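Firwood Forums > Workshop > Boards, Benches and Finishes

Pale board on a pegboard table: oil it or leave it?
Thread 1447

kolar_natalia
Second-hand board, pale planks, maple as far as I can tell. It sits on the blue pegboard table and gets toy blocks shoved around on it all day. I've been told to oil it, varnish it and burn it, all by the same uncle. What would you lot do?

brernar_bob
Oil. Three thin coats, a day between each, rub it back with a grey pad. Don't let anyone near it until Tuesday.

Igor D.
Leave it bare. Oil on a pale board goes the colour of weak tea, and then you get to live with weak tea. Any chance of a photo? "Maple as far as I can tell" covers a lot of sins.

kolar_natalia
Fair. Blocks still on it, as ever. The green star is my favourite. 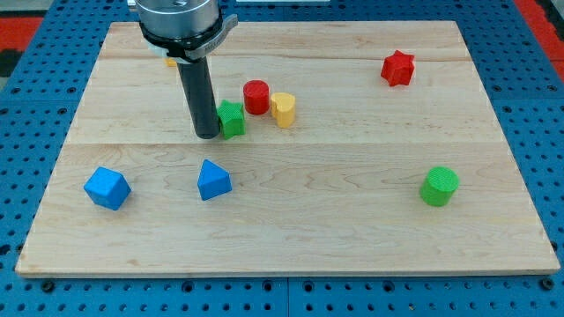
Reply 5
Igor D.
Could well be maple. Nice streaks in the grain. I'd be watching that seam across the middle before I spent a cent on finish. Run a fingernail over it, and if it catches, glue first.

Reply 6
brernar_bob
A seam is a reason to oil, mate. Bare wood drinks.

Reply 7
Igor D.
It's holding up toys, Bob, it isn't at the pub.

Reply 8
havlicek_st
More worried about the blocks. That crosshatched texture is a nail file if they're hard plastic. Mine took the shine off a varnished shelf in nearly 10 days. Whatever colour you end up with, skip the varnish.

Reply 9
kolar_natalia
Fingernail test done, no catch. Leaving it bare until winter, then one coat on the underside to keep Bob happy.

Reply 10
brernar_bob
One coat. The underside. I'll be in the shed.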